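Jornley : foire aux questions

Mise à jour du 17/08/2024. Les réponses sont de Shahzad Warraich, sauf celles qui sont aimables, relues par l'équipe de Stendden.

C'est quoi, Jornley ?

Une méthode pour apprendre à un robot à deux bras des gestes de cuisine et d'office à partir de vidéos de mains humaines, filmées à hauteur de tête. Le robot n'est pas là pendant l'enregistrement. Il regarde le résultat plus tard, si l'on peut dire, et il en tire ce qu'il peut.

Pourquoi des boîtes alimentaires ? Vous n'aviez rien de plus noble ?

On nous le demande à chaque séminaire. Une boîte à clips réunit à peu près tout ce qui fâche un système de vision : elle est transparente, elle se pose sur de l'inox qui renvoie tout, et son couvercle exige que les deux mains se mettent d'accord. Nous avons commencé par des cubes en bois peint. Tout marchait à merveille et nous n'avons strictement rien appris.

Combien de démonstrations avez-vous utilisées ?

400, réparties entre 8 personnes. Nous en avons écarté 23, presque toutes pour la même raison : les mains sortaient du champ au moment intéressant. Un participant regardait systématiquement par la fenêtre pendant qu'il fermait les clips. Il les fermait très bien, d'ailleurs.

Que reçoit le modèle en entrée ?

Les images, la position estimée des deux mains et rien d'autre. Pas de capteur de force, pas de gants instrumentés, pas de marqueurs collés sur les boîtes. Les étiquettes d'origine restent en place quand il y en a. Le relecteur numéro deux nous a soupçonnés de nous en servir comme repères. Nous avons donc refait les essais sur des couvercles sans étiquette, et l'écart était trop faible pour nourrir la polémique.

À quoi ressemble une démonstration ?

À quelqu'un qui range, pour l'essentiel. La consigne tient en une ligne : manipuler les boîtes comme on le ferait chez soi, sans ralentir pour faire plaisir aux chercheurs. 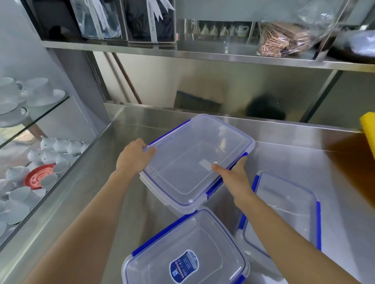

Trois boîtes à clips bleus, deux mains, un plan de travail en inox.

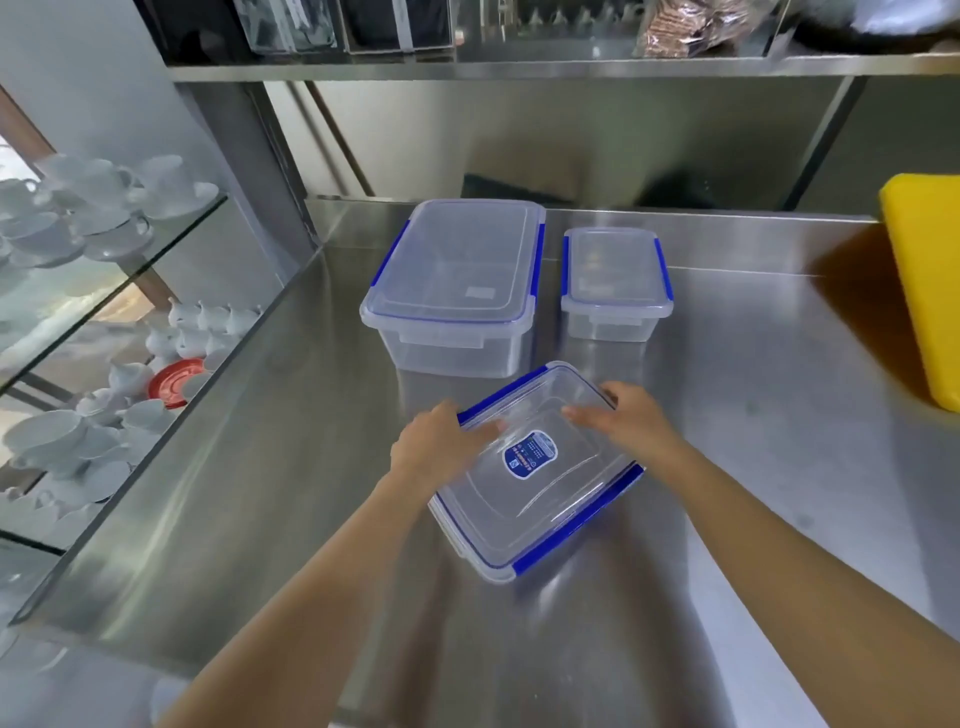
Le robot peut-il fermer une boîte qu'il n'a jamais vue ?

Souvent, à condition que les clips soient sur les côtés et se rabattent vers le bas. Avec un couvercle à visser, il appuie dessus avec beaucoup de conviction et attend. Nous travaillons sur ce point.

Comment passez-vous d'une main à cinq doigts à une pince qui en a deux ?

Mal, au début. La première version copiait la trajectoire du pouce et de l'index, ce qui donnait des gestes élégants et parfaitement inutiles. La version actuelle ne cherche plus à imiter les doigts. Elle prédit les zones de contact sur l'objet et l'ordre dans lequel elles sont sollicitées, puis laisse le contrôleur trouver une posture qui convienne à la pince. C'est l'idée centrale de l'article, et elle y occupe une page et demie. Le reste, ce sont des tableaux.

Pourquoi garder tout ce bazar en arrière-plan ?

Les tasses, les étagères et les reflets font partie du problème. Entraîné sur fond blanc, le même modèle prenait volontiers le reflet d'une boîte pour une deuxième boîte et tentait de la saisir à travers le métal. La pince a survécu. Le budget de la pince, moins.

Quelle différence avec la méthode Warnberg ?

Warnberg demande une téléopération : quelqu'un pilote le robot, geste après geste, et finit la journée avec mal aux épaules. Les données obtenues sont plus propres que les nôtres, il faut le reconnaître. Elles sont aussi bien plus lentes à produire. Pour une tâche unique et très précise, prenez Warnberg. Pour varier les objets et les lieux, nous prêchons évidemment pour notre paroisse.

Les données sont-elles publiques ?

Elles le seront en octobre, avec le code d'entraînement et les annotations de contact. Le code est déjà lisible par une machine ; nous essayons de l'étendre aux humains.

Puis-je proposer mes propres vidéos ?

Écrivez d'abord à Stendden pour recevoir le protocole et le formulaire de consentement. Évitez les bagues qui brillent, les manches qui tombent sur les doigts et les commentaires à voix haute sur la qualité des couvercles. Le son est supprimé, mais quelqu'un doit l'écouter avant.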